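Toledo lab puts three grippers through the bathroom test, and the numbers need a closer look

26/02/2018

A small automation firm in Toledo says it has found a cheaper way to choose a robot gripper: try them all in simulation first and only buy the one that wins. The firm, Plendura, released results this week from a comparison it calls Ino. The results are interesting. Whether they tell a buyer anything is another question.

Ino pitted 3 grippers against each other on the same simulated arm. One is a plain parallel gripper with two stiff fingers. One has soft, padded fingertips. The last is a suction cup on a short stem. Each had to pick up or move small household things from shelves, counters and other raised surfaces in a set of computer-made rooms. Plendura logged 1487 tries in all and says the plain parallel gripper came out ahead, with the padded one close behind and suction a distant last.

"We expected the soft fingers to walk away with it," said Anas Benjelloun, who ran the comparison. "They didn't. The cheap one held its own on nearly everything we gave it."

That is the line the company has put at the top of its announcement, and it will please anybody with a small budget. But the report behind it is thin in several places, and some of the thin spots are exactly where a buyer would want to look.

Start with the padded gripper. Soft fingertips are sold on the strength of how they bend and grip around odd shapes. Simulators are known to have trouble with soft contact, and most of them treat a squashy pad as a hard block with extra friction. Asked whether Ino did the same, Benjelloun said it did. So the padded gripper in the test was in effect a second hard gripper with a different friction setting. That it finished close to the first one is hardly a surprise.

Suction has a similar problem. In the Ino rooms, the cup either sealed or failed depending on the angle of the surface under it. Dust, moisture, rough paint and slow leaks were left out. One might guess that this would help the suction cup, and perhaps it did, but the objects were small and often curved, and the angle rule shut the cup out of a good share of the tries before they began. The report does not say how large that share was. Benjelloun said he would have to look it up.

Then there is the matter of the rooms. Plendura makes a good deal of how varied they are, and says a gripper that works in a tidy lab cell may fail in a cluttered home. Fair enough. The company points to the bathroom as its hardest setting, with small objects sitting close together on top of a toilet tank and the arm having to come in over the top of them. Of the 1487 tries, 356 were in the bathroom. All three grippers did worse there than anywhere else.

What the report does not do is split those failures by cause. A gripper can miss because its fingers are the wrong shape. It can also miss because the arm could not reach the right pose, or because the software picked a bad spot to grab. Only the first of these says anything about the gripper. The arm's base stayed in one place for the whole bathroom set, according to Benjelloun, and he agreed that some poses were "a stretch."
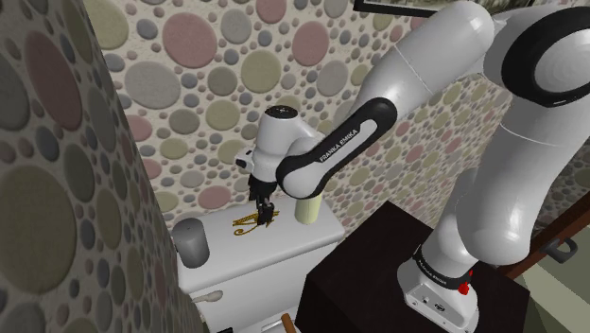
Issue 8, page 3

The gripper comes straight down over the tank lid in the bathroom setting, with its fingers at a golden ornament of thin curling strips. The cylinders standing on the lid are the sort of thing a parallel gripper ought to like. The ornament is a harder case. How well a simulator handles contact with a shape that thin depends on settings that appear nowhere in the report, and small changes to those settings can turn a miss into a clean lift.

Plendura does list its object set, but not the weights or the friction values it gave each one. Anyone who wanted to repeat the work would have to guess. The company says it may publish the full files in July, "if there is demand."

Outside opinion is mixed. Dilunberg, a parts supplier that sells all three kinds of gripper and so has no great stake in which one wins, said it welcomed the effort but would not change what it tells customers. A spokesman said the firm still asks people to send in a box of their own parts and tries them by hand on a bench. It takes longer and it costs more. He said returns had dropped since they began doing it.

There is also the question of price. Plendura's case rests on the savings from skipping hardware trials, and its announcement gives a figure for how much a small shop might save. The figure counts the cost of the grippers not bought. It leaves out the hours spent building the rooms, which Benjelloun put at more than 8 weeks of work for a team whose size he would not give. A shop with a single job to automate could buy all three grippers and wear them out in that time.

None of this makes the comparison worthless. Running the same arm through the same rooms with only the hand changed is a sound way to set up a test, and plenty of vendors do not go even that far. The bathroom set in particular seems to have turned up trouble with reach that a simpler layout would have hidden. Benjelloun said the next round will move the base between tries and record the reason for each failure. He also wants to add a few runs on a real arm, using the same objects, to see how far the two sets of results drift apart.

Those real runs were left out of the first round for lack of time, he said. No date has been set for them. Until they are done, the ranking says which of three grippers did best in Plendura's software, under settings Plendura chose and has not yet shared. Readers with money to spend may prefer to wait for the files.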